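Progress report no. 3 to Forgate – the Vastia hedgerow and orchard project
August 16, 2020

Hi Leonie,

You asked for something short and readable this time, so I'm skipping the big table and just telling you how it's going. The spreadsheet is with Ute Kettler if your finance people want it.

The planting first. We now have 329 hedge plants in along the lane, mostly hawthorn and blackthorn with some hazel at the top end where the soil is deeper. The April dry spell scared me, I'll admit. We hauled water up from the Frerichs farm every other evening for weeks (my back has opinions about this) and most of it pulled through. The hazel did worst. I'd like to replace the dead ones in late fall and put a thicker mulch down, and there's enough left in the plant budget to cover that without asking you for more.

The orchard is slower. Four of the old apple trees have been pruned and the rest will have to wait for winter – Bastian Ostermann didn't want to cut any harder in one season, and having seen how much water growth shot up after the first round, I think he was right. Two of the trees still don't have a name. We sent fruit off last year and got back a shrug, so we'll try again in September with better samples.

Money: we've spent over 70 percent of the grant. The fencing came in higher than quoted because the deer netting had to go up a size, and I moved the difference out of the signage line. Hope that's okay! The signs can be plainer. I still owe you the receipt for the second load of posts.

What's left before the end of the year is the gap planting, the gate at the bottom of the lane, the winter pruning and a proper walk-through with the neighbors, who have been very patient about the mud. The gate is the one I worry about. Clultus keeps pushing back the delivery and I may go somewhere else if it isn't here by October. 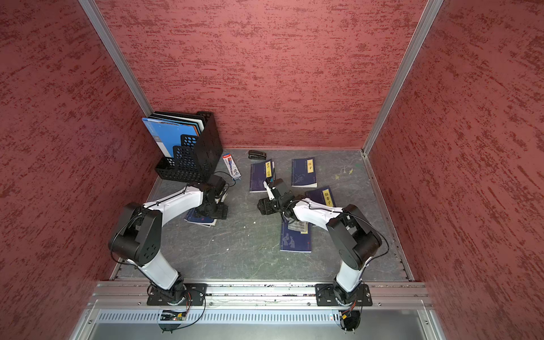
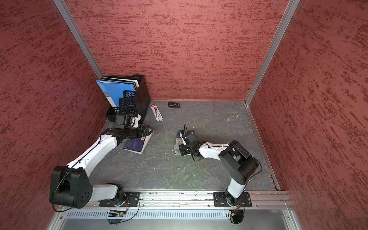

Two arms on the one rail, in both of these.

Henrike Thiele read the draft and wrote back that she was fine with moving the signage money, but wanted the hazel replaced with field maple at the dry end, as it would only die again there, and asked for the post receipt before the next payment goes out.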